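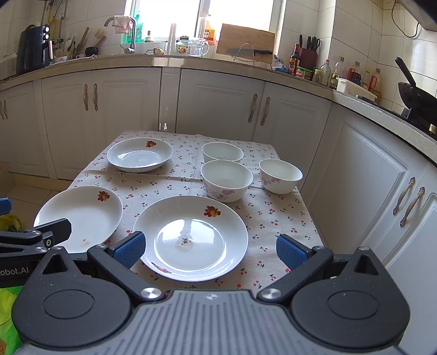
Section 7. First fill and first wash — Rallel countertop dishwasher

Read 7.1 before you plug anything in. Hose stuff is in section 6, go back if you skipped it.

7.1 Before you start

1. Take out the foam block from under the lower basket. Also the tape on the spray arm. Both. Spin the arm by hand, should turn freely.
2. Check the machine is level. Front feet screw in and out, back ones don't.
3. Drain hose into the sink or the waste pipe, end no higher than 35 inches off the floor.
4. Turn the tap on slowly. Look at the hose joint. Drip = turn off, tighten a quarter turn by hand, try again.

CAUTION: No pliers on the plastic nut. It cracks and we don't cover it.

7.2 Salt (hard water only)

Skip this if you have soft water. Getcombe customers, yours is hard, do it.

1. Lower basket out.
2. Unscrew the salt cap, counterclockwise.
3. First time only — pour in 1000 ml of water.
4. Add salt with the funnel until it's full. Water will spill over, normal.
5. Wipe the rim, cap back on tight.
6. Run a Rinse straight away with nothing inside. Spilled salt left sitting will mark the steel.

Dishwasher salt only. Table salt clogs the softener.

7.3 Rinse aid

1. Flip the lid on the door dispenser.
2. Fill to the MAX line, mop up any extra with a cloth.
3. Dial comes set at 3. Streaks on glasses, turn it down one. Water spots, turn it up one.

7.4 Loading

Scrape food off first. No need to rinse unless it's dried on, in which case soak for a bit.

1. Plates in the lower basket, facing the middle, one per slot.
2. Bowls tilted down so they drain. Deep ones go at the back.
3. Cups and glasses up top, open side down.
4. Knives point down in the cutlery tray.
5. Spin the spray arm again. If it hits a plate, move the plate.

NOTE: Patterned dishes — look on the back for a dishwasher mark. Decals put on over the glaze fade. If theres no mark, wash by hand or use Delicate and expect some wear. Not for wood, cast iron or anything glued.

7.5 Starting a wash

1. One tablet in the door cup, close the flap till it clicks.
2. Shut the door firmly.
3. Power, then pick a program. Delicate is 103 minutes, Quick is 35.
4. Press Start. You'll hear the pump before the water, fine.
5. To add a dish, hold Start until it pauses, wait for the arm to stop, open the door a crack first.

CAUTION: Steam. Keep your face back and keep kids away form the door.

7.6 When it's done

Leave the door ajar for a while before unloading. Lower basket first, otherwise the top drips on it. Rinse the filter under the tap, weekly is enough for most people.

Error E1, tap is closed or hose is kinked. E4, water in the base — turn off the tap, unplug, call Whiteley Service.

Revised April 30, 2024. E. Gentile. Salt steps checked by Sveva Caputo.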